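Notebook, arm bench. Monday, the open day.

I write this the same evening, because after the last demonstration I could not remember half of what we had agreed to remember. Colleagues, please add your own points under mine.

Preparation. The doors opened at 9:30 and I was at the bench at 8:00. The arm was already clamped to the desk from Friday, but I took the clamp off and put it again, a bit tighter. After that I ran the home position and the three short motions to the stove side. The first two were fine. In the third one the shoulder joint made the small click that we know from July. I lowered the speed one step in the Illow config and the click went away, so I left it this way for the whole day. If somebody wonders why the saved config is different, this is the reason. Please do not overwrite the old one, it is in the same folder with the ending "_before".

The kitchen stayed where it was on the carpet. I decided for the simple program: reach over the stove, come down to the cookware, go back. Pylypenko wanted that we show also the fridge door, but the handle is curved and the gripper slides on it, and I did not want to show this to a group with children in the first row.

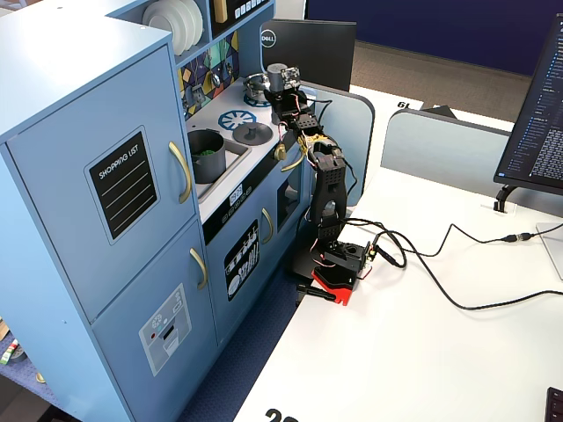
The groups came every half hour, 6 groups in total. The front desk says 116 visitors for the entire floor, but not all of them came to our corner. My plan was two minutes of talking and then the arm. With the first group I talked for maybe seven minutes and they started to look at the other tables. From the second group I began with the arm moving and talked over it. It is much better. People ask questions when something moves.

Questions that came more than once, so we can prepare answers:

Does it see the pot? I explained that in the demo program it goes to positions which we taught before, and that the Zorngate policy is a different thing which we train now. Some visitors were disappointed by this. I prefer this to telling them something that is not true.

Why a toy kitchen? The things are light, the height is good for a small arm, and if it hits something we do not cry. This answer people liked.

How much does it cost? I said that the parts of the arm are about 400, without the computer and without our hours. One father wrote it down.

Can it cook? No.

With the fourth group I had a problem. The program stopped in the middle of the reach and the terminal gave a timeout on the servo bus. I pressed the stop, checked the connector in the cable on the desk, pushed it together and started again from home. It took less than one minute, but one minute in front of fifteen people is long. I suspect the connector, but I have no proof. It did not repeat.
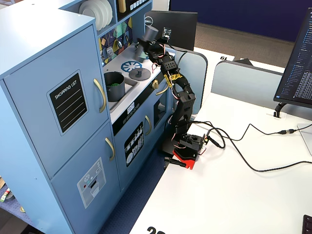

Ploltero wrote in the group chat after lunch: from the corridor side one sees only the divider and the back of the monitor, so half of each group stands there and hears you talk about something they cannot see. Next time turn the desk by 90 degrees, or put the second screen outward with a live view.

I agree with the live view. Turning the desk I do not like so much, because the kitchen must then turn also and all taught positions have to be done again. If we decide for it, we should decide one week before and not on the same morning.

In the afternoon I tried a little more speed for the last two groups, still under the old value. The movement looks more alive and I heard no click. A girl asked if the arm gets tired, and I told her about motor temperature. I read the values from the log later: the elbow servo was the warmest, but far from the limit. We could let her question stay in the talk, it is a good way to start on this subject. 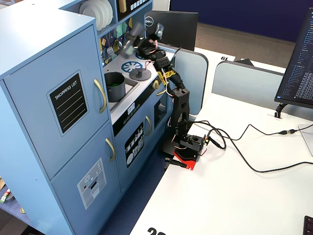
Reach over the stove, gripper in motion, tape still on the elbow.

Things that did not work well:

The stop button was on my keyboard only. When I stood on the visitor side I could not reach it. We need a real one on a cable.

I had no water with me and my voice was finished by 15:00.

The handout had the old address of the project page. I corrected it by pen on the first copies and then I gave up.

To do:

Change the inline connector, or at least fix it so that it cannot pull.
Measure the shoulder click with the old config, without visitors.
Write the question list on one page and keep it with the arm.
Ask Pylypenko if the fridge door can get a softer magnet.
Try the live view on the second screen.

Bench left with servo power off. Logs are copied to the shared drive, in the open day folder. The log of the fourth group has the timeout near the end, if someone wants to look at it before I do.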